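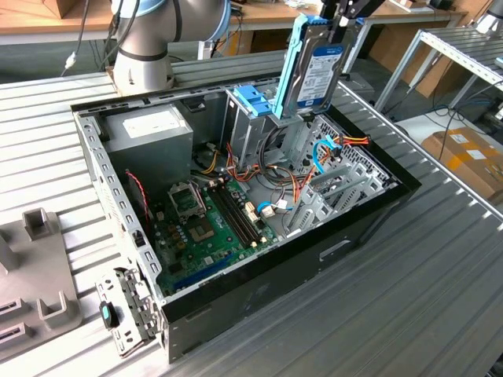
Radymyr Moroz
Shared workshop, Brodisholm. Arms, grippers, old PCs.

Thread on the PC teardown and rebuild cell, because three people asked for notes and I would like to type them once.

2/ The job: take a desktop tower lying on its side, handle the drives, memory and processor with an arm, and park the small parts in a printed fixture so they can be picked up again. No screws in this version. Side panel comes off by hand.

3/ I chose a PC because old ones cost nothing and every part was designed for a person with two hands and a bit of patience. Latches, levers, clips, rails. It is a fair test of a two-finger gripper and a poor use of anybody's evening.

4/ Drives first. A 3.5-inch drive in a caddy is the easiest part in the case. Stiff, flat-sided, and it only wants to go in one direction. The trouble is the last few millimetres. If the caddy enters the bay with any tilt it jams, and the arm will happily keep pushing.

5/ Fix for that: drop the approach speed, watch the force reading, and back off when it climbs early in the stroke. Back off, shift sideways, try again. Crude search pattern, but I have not bent a caddy since I put it in.

6/ Ihor Kravets suggested in February that I compute the bay position from a single reference corner of the case. I did. It was worse. The sheet metal in these cases is not square enough for that. I now teach a separate point for each bay. 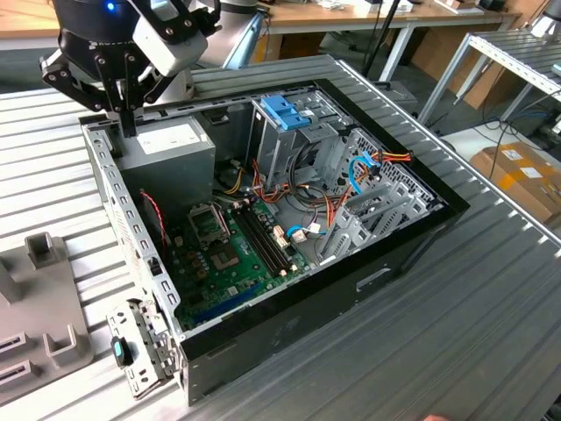
Page 2 of 3

7/ Cables. The power supply loom is the real enemy. It springs back wherever you put it, and a taught path that was clear last night goes straight through a connector today.

8/ What I do at present: all approaches are vertical, from well above the case rim, fingertips closed until the last moment. Closed tips push between wires. Open tips collect them. Cable ties would solve most of this and I will give in eventually.

9/ Clearance near the power supply is the tightest. The linkages spread wider than the tips, so you can have plenty of room where you are gripping and none at all higher up. Check the whole gripper against the case wall, at both ends of its travel. I checked the tips only, and repainted part of the wall with black finger plastic.

10/ Uliana Dmytriv asked whether the case is clamped. No. It sits on the slatted top under its own weight. Clamping hid my bad teach points – everything looked fine until something cracked. Loose, the case moves and I can see that I am wrong.

11/ That means re-finding the case before each run. I touch off on two edges and correct the offset. Takes 37 seconds. Could be quicker, but I am not short of seconds.

12/ Current file is called Trevor. Vasylyna Hutsuliak named it when it was one page long. It is now 245 lines, of which a good part is waiting and checking. The moves themselves are short.

13/ Now the fixture. It holds parts at known places and angles so that the pick is repeatable. Posts and slots for the brackets, a seat for the processor, retainers for both ends of each memory module.

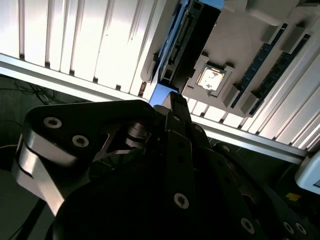

Wrist view at the fixture: blue holder, processor seat, two memory modules.

14/ Memory modules should be held by the ends. My first version gripped them along the length and the fingertips could not get a purchase. With retainers at each end the middle stays free for the gripper.

15/ Retainer fit matters more than I expected. Too loose and the module leans, so the next pick is at an angle. Too snug and the module comes up with the fixture attached. I went through 27 test prints, mostly tiny ones of a single slot, before I stopped fiddling.

16/ Lighting. The metal top throws a lot of light back at the wrist camera and the processor lid does the same. Lower the exposure and the modules vanish into the dark. I have stopped using the picture for fine alignment. It is good enough for "is there a part in this seat, yes or no".

17/ Ostap Pavliuk says matt tape on the table would help. Probably. It would also have to be flat, and tape on ribs is not.

18/ Not done yet: processor back into the socket. The lever is awkward, the pins are unforgiving, and I only have so many dead boards. I want a proper force limit on the downward move before I try it.

19/ Also not done: plugging in data cables. A floppy cable with a stiff plug on the end is a different problem and I am leaving it alone for now.

20/ Fixture files will go up when I have cleaned out the abandoned versions. If you print them, measure your own modules first and adjust the slot width to suit your printer. Mine runs slightly tight.

May 2021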